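Tullel Opens Home Storage Recording Program to More Households

TRALTBERG, November – Tullel, a developer of control software for household robots, is expanding the program through which it collects recordings of everyday storage tasks. The company will work with 30 households in the coming phase and has set a target of 400 hours of usable material.

The program, named Dilard, gathers first-person recordings of people doing ordinary work in their own kitchens, pantries and utility rooms. Participants wear a small camera on the head and go about short tasks from a list: taking a jar from a crowded shelf, putting groceries away, finding one item behind another, moving a container without tipping what is in it. The recordings are used to train a system that predicts how hands approach, grip and release objects.

Tullel began Dilard with a pilot phase that produced 892 recordings. These covered drawers, refrigerators and open shelving. A review of the pilot found that open shelving gave the learning system the most trouble, especially where containers stand close together or where a holder turns under the hand.

"Our early material had too many clear countertops in it," said Urszula Duda, head of data collection at Tullel. "A bottle standing by itself is easy to learn. Take the same bottle and put it in a rack with others pressed against it, and the model starts guessing where one ends and the next begins. We need people's real shelves, the way they keep them."

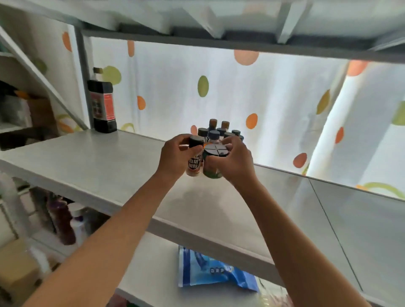 A hand tilts a bottle of white pepper powder from a spice carousel while the other rests on the carousel's round top. Photo: Tullel

Two-handed tasks are a main focus of the new phase. In many storage jobs one hand does the visible work and the other steadies, blocks or turns something. Tullel's reviewers now label both hands separately in each recording and mark the moment when each makes or breaks contact with an object. Recordings in which one hand leaves the view for most of the task are set aside for a different use.

Labels on packaging are also recorded as they appear, in whatever language they are printed. The company does not ask participants to buy particular products, turn containers to face forward or tidy up before a session.

"We tell people to leave the shelf alone until the camera is on," said Poonam Thakur, who leads the review team. "If they drop something, they pick it up and carry on. We keep those recordings. A system that has only watched smooth attempts has no idea what to do after a slip."

Each household in the new phase will receive a recording kit by courier, along with printed task cards. Sessions last no longer than 30 minutes, and participants choose the time of day. A task can be repeated up to five times, with the objects put back in a different order between attempts. Kits are prepared and repaired by Kołodziej, a Traltberg workshop that has supplied Tullel with mounts and cases since the pilot.

Participants see their recordings before they are submitted and can delete any of them. Faces, mail and screens are blurred before a recording reaches the review team. Audio is not kept. A household may leave the program at any point and ask for its material to be removed from future training sets.

Tullel will test the results on a shelf-picking task in its own laboratory, using 200 containers of different shapes and sizes. The test objects will be kept out of the training material. Engineers will compare a version of the system trained on the pilot recordings alone with one trained on both phases.

"The comparison is simple and we will publish it whichever way it goes," said Radosław Sowa, technical director. "If more recordings of crowded shelves don't help with crowded shelves, we want to know that before we collect another round."

Households in and near Traltberg can apply through the Dilard page on the company's website. No technical experience is needed. Applicants must be adults and must have the agreement of everyone living at the address. Participants are paid by the session, including sessions that are later rejected for technical reasons.

About Tullel
Tullel develops software that helps robots handle common objects in homes and small workplaces. The company is based in Traltberg.

Media contact: Zofia Szulc, Tullel press office
Participant questions: Elżbieta Szewczyk, Dilard program coordinator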